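Chopsticks drying in a holder: tips up or tips down?
Posted in Kitchen & Cleaning, 10/03/2018
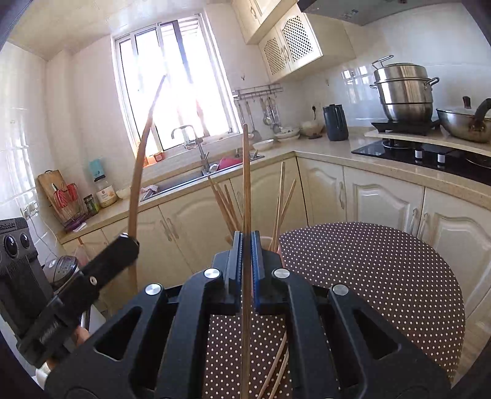
Posted by Mostafa Abdel Hamid

My household has been arguing over chopsticks for longer than we argued over the mortgage. We own plain brown wooden ones, bought in a bundle from Mollel when it was closing down, and they get washed by hand after dinner. My wife stands them in the holder with the thin ends up, so the end that goes in your mouth stays out of whatever collects at the bottom. My mother-in-law says thin ends down, so that the end that goes in your mouth isn't the one everybody grabs. I put them wherever, which has united the two of them for the first time in years. Our holder is a pinkish cylinder and it lives on the round table, on the polka dot cloth, with the sticks fanned out in every direction and usually a couple lying on the cloth next to it where I have left them. The sink is over by the window.

Two things I want to know. Which way up? And is it bad to keep the holder on a cloth? A few pairs have gone a bit fuzzy at the thick end and one has a smell I would call "pond." I'd like to have this settled before the end of October, when her sister visits and there will be a third opinion.

Posted by Karim Slaoui

Your wife wins, on a technicality. Wood that stands in a puddle goes bad from the puddle up, so the only real question is which end you're willing to sacrifice. I'd pick the thick end. Tell the other party to grab them by the middle.

The holder is your bigger problem. Tip it over and look for holes in the base. If it has none, you own a vase. Mine was a Ralent, a handsome thing, solid bottom, and every month or so I poured out something I didn't care to identify. What works for me now:

Wash in hot soapy water, a few at a time, rubbing along the stick. Don't let them soak.
Roll the lot in a dry dish towel. This does most of the drying.
Lay them flat on a rack overnight with gaps between them.
Put them in the holder in the morning.

If you'd rather skip the rack, get a holder with drain holes and stand it on a saucer by the sink. The cloth is fine for dry chopsticks and a poor idea for wet ones, because a damp cloth under a cup stays damp. Wash the cloth too, while you're feeling brave.

Fuzzy ends can be sanded lightly and rubbed with a little food-safe mineral oil. The pond pair goes in the trash. I paid 2 dollars for my last replacement pair and did not hold a service.

Posted by Mukemari72

just buy metal ones. dishwasher, done. noodles slide off them but you get used to it

Posted by Mostafa Abdel Hamid

Checked the base. No holes. I have been informed that I was the one who picked it out. Rack is ordered, and the metal suggestion was read aloud at dinner and rejected by both sides.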